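Chapter 4
Grip: picking things up without wrecking them 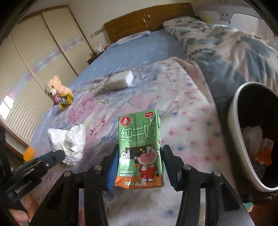

Most of the marks in the Kemton school robotics trial are lost at the gripper. Not the code, not the wheels. Teams spend weeks on driving, then bolt on two fingers the night before and hope. So this chapter comes early. Get the grip right first and the rest has something to work for. Start with a hand-held gripper, before any motors, and start with an ordinary carton. The milk one is a good first object - flat sides, soft walls, a top that creases if you look at it wrong. Note where the blue rubber pads sit, one each side, flat against the card. The black plastic of the fingers is hard and hard plastic slides. The pads do the holding.

What you will cover
Friction and pad material. Squeeze force, and how to measure it with kitchen scales. Where to grip (middle, low, high). Picking from soft surfaces, beds and blankets included. Writing up a fair test.

Before you start
You need Chapter 3 done, at least the part on levers. If you skipped it, go back, it wont take long. One notebook per pair. Date every page.

A note from the club
The Mavwood club first ran this unit as home work, everyone practising in whatever room they had. Joyce Magesa wrote on the club page on March 3, 2021: "Do not clear a space. Pick things up where they are." We have kept that rule. A bench is flat and hard and tells you very little. On bedding the object sinks, leans, rolls off towards a pillow. Your fingers have to get down either side of it without dragging the cover along too.

Key words
Grip force - how hard the fingers press inwards.
Slip - the object moves against the pads.
Crush - the object changes shape and stays changed.
Safe range - everything between slip and crush. For a soft carton it is narrow.

First task
Work in pairs, one gripping, one writing. Lift the carton, hold for a slow count of 30, put it down. Do it gripping low, then middle, then near the top. Write down slip, crush or neither. Then swap over. Nisreen Masri's group did 80 lifts in an afternoon and filled most of a notebook, you dont need that many but do more than you think.

Then try it with the pads off. Same carton, same hand. Compare teh two sets of results before you read section 4.1, where we put numbers on friction and Hélder Rocha's pad table comes in.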